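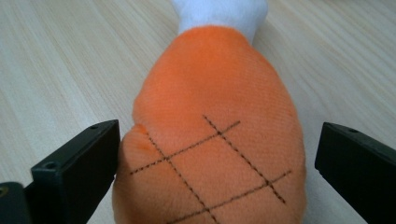
## Budgeting finger pads for two hand-held grippers

**Zetby**

We plan to run two hand-held grippers on a pick-and-place task: plush toy into a white plastic bin, one table, one operator. The units are paid for. I have 405 dollars left for consumables through June and need to split it between finger pads, spare fingers and cables. Pads are quoted at 89 per set from Koskela. How many sets would you order up front?

---

**Kalevi Partanen**

Two sets per gripper is 4 sets, 356 total. That leaves 49 for cables and screws. Check pad condition before ordering.
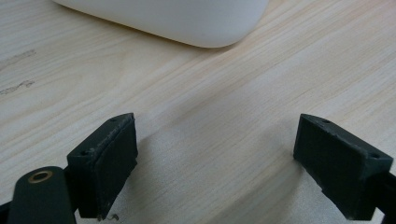 Fraying at the lower corner of a pad is the usual first sign of wear. We replace at that point. Soft plush is easy on pads; contact with the tabletop is harder on them, so set your approach height first and you may get by with three sets.

Also plan for the bin. A rigid one with a cutout handle is fine, and any size that leaves working room for both hands will do. 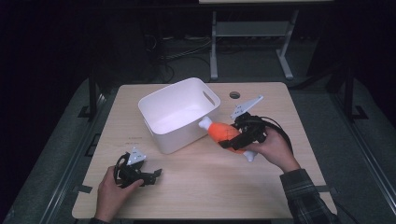 *Two-gripper table setup with bin and toy drumstick.*

I would not stock spare fingers at this budget. Lead time from Koskela was 7 working days for us, short enough to order on failure.

---

**Skasov**

Vollero sells pads cheaper but check the hole spacing, ours didn't fit. Don't forget shipping. Can't help on cables.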